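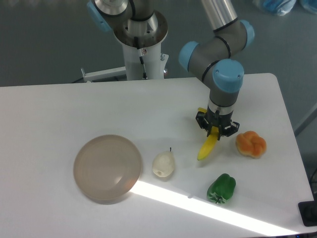 Pear, pepper, banana and the knotted roll, with the beige dish at left.

Mirjam Lanz has been buying play food for 14 years, and she still squeezes every piece before she'll talk to you. "Sorry, habit," she told me, pressing a thumb into a bread roll she'd pulled out of her tote bag. She picks the food sets for Grurden, a little toy library in Dusham, and I'd come to ask her what makes a good one (I have a four-year-old and a kitchen drawer full of bad ones!).

Her first answer was color. "A pepper should be green enough that you know it from across the room," she said. "Kids sort by color long before they care what a vegetable is called." She has a soft spot for pale pears, though, and I can see why – next to a bright yellow banana, a cream one looks almost shy.

Then we got onto bread, and I lost control of the interview for a while. Mirjam loves a knotted roll. "Slices are boring! A knot has ridges, it has creases, a child can run a finger along it and get lost."

I asked how many pieces a family needs. The library owns 108, but she lends them out in small batches. "Four foods and one dish. That's lunch. Give them forty and they tip the lot on the floor and walk off."
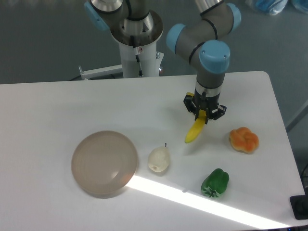 A small lunch on the white table, plate still empty.

The dish matters more than I'd thought. Mirjam likes it round, shallow and plain, "so the food does the talking," and she'd never bring out a patterned one with a first set. She also likes a white table. Her colleague Umut Duman wanted a checked cloth for the open mornings and they argued about it until December. Mirjam won.

And her own favorite? She squeezed the roll again. "The banana. Everybody feeds you the banana first."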